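Sorting the sports kit without losing a whole morning

Every September I pull out all the sports things and go through them, and every September I wonder how we ended up with so much of it. Here's how I do it now, after years of doing it badly.

Start with the shoes. They're the quickest job and they take up the most floor, so you feel you've got somewhere. Check the soles, pull the laces loose and knock the grit out over the back step. Dark ones with pale trim (I do love a bit of white on a black shoe) need a soft brush round the edge before anything else, or you just rub the muck into the white.
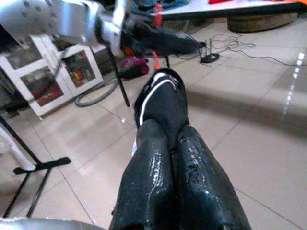 Can I put trainers in the washing machine?

Most canvas and mesh pairs will cope with a cool, gentle wash in a pillowcase, but take the laces and insoles out first and never tumble dry them. Leather and suede should be cleaned by hand.

Next, the clothes. Tip the lot onto a table — not the bed, you'll only have to shift it all at bedtime! — and pick out anything that needs a hanger. I used to fold everything, but slippery shorts and track bottoms slide about in a drawer and come out looking like a dishcloth. Now I fold them over the bar of a plain plastic hanger, waistband to one side, and they stay put. My Hustetti hangers have little notches which are handy for straps, though any old ones will do.

Bright reds and oranges get their own wash, the first couple of times at least. I learned that one with a white towel from Quaye, which is now a pink towel from Quaye. 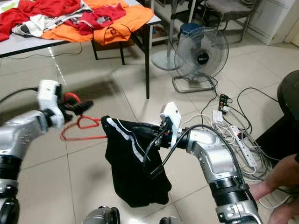
Black bottoms with white stripes, and a hanger at the ready

If something is still damp, put a fan on it for a bit before it goes away. And do empty the pockets. I found 2 bus tickets and a very old mint in mine last time, and the mint had already been through the wash.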